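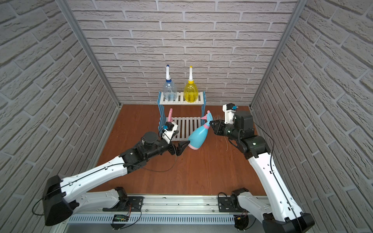

From: Annick McIntyre
To: Skumirdale Indoor Growers list
Date: December 4, 2023
Subject: Re: [growers] Where does everybody keep their bottles?

Tadeo Bustos wrote:

> Hi all, quick one. I've taken over the plants on the upstairs landing and
> now I have watering bottles and spray bottles all over the windowsill.
> They fall over, they leave rings on the paint, and last week I misted my
> ferns with what I'm pretty sure was plant food. Does anyone use a rack or
> a little shelf for this? And does it matter which bottle does which job?
> I bought the cheapest ones I could find and I don't love them.
>
> Tadeo

Tadeo, I am so glad you asked, I've been waiting for somebody to bring up bottles!

Yes, get a rack. Get a two-tier one with slats if you can find it. I've had mine since May and it is the best thing I've done for my plants that isn't a plant. Water drips straight through the slats, so you don't get the rings. I put an old baking tray underneath and tip it out when I remember (not often enough, my husband would say). A solid shelf will hold a puddle for days, and then you're wiping green stuff off the bottom of everything.

The way I set it up is watering bottles on top, sprayers underneath. The tall spouts need the headroom, and if you put them on the lower level you'll be knocking them against the top one every time you reach in. Trigger sprayers are shorter and they're happy down below. Do measure first, though. Viktória Katona bought a very pretty rack from Weltum and her sprayers were a finger too tall for the bottom shelf, so they ended up living next to it. She still uses it and loves it, but it holds seed packets now.

On which bottle does which job – pick colors and stick with them forever. Mine go like this:

Clear bottle, plain water. You can see at a glance how much is left, and whether it's time to wash it.
Yellow bottle, plant food, already mixed. It gets used on feeding days and never for anything else.
Blue sprayer, misting.
Pink sprayer, soap and water for the aphids.

With a system like that you would never have fed your ferns by accident. (They'll be fine, by the way. Rinse the leaves with plain water and keep them out of bright sun for a bit.) If all your bottles are the same color, a strip of tape around the neck works nearly as well, but write on it with something waterproof. I used a felt pen the first time and had four mystery bottles by the weekend.

About the cheap ones. The squeeze kind with the long thin spout are fine even when they cost next to nothing, there's hardly anything to go wrong. I like them better than a can for small pots because you can get the tip right in under the leaves and you don't wash the soil out over the edge. African violets adore this! Cut the tip a tiny bit at a time if the flow is too slow. You can't put it back.

Sprayers are where I'd spend a little more. What goes is always the trigger. Before you throw one out, take the head off, stand it in a mug of warm water with a splash of vinegar for an hour, then pump clean water through until it stops smelling. I have rescued so many this way. Rok Stan swears by unscrewing the nozzle and poking it with a pin, and I've seen him do it, but I bent a nozzle trying and went back to vinegar.

One more thing and then I'll stop. Don't leave mixed plant food sitting in the bottle for weeks, and keep it well out of a sunny window. It goes cloudy and it smells like a pond. I make up just what I need for 24 small pots and rinse the bottle straight after. Plain water is different, I like to have a bottle standing overnight so it's not freezing cold from the tap when it goes on the roots.

If you want to look at racks in person, the hardware place on Szekeres had some at the back by the paint last time I was in. I didn't check the price. Szabolcs Farkas also makes them out of scrap slats if you ask him nicely and bring your measurements – he did one for the Rellodthorpe greenhouse and it's lovely, a bit wider at the bottom so it doesn't tip.

Send us a picture of the landing when it's sorted! And how are the ferns?

Annick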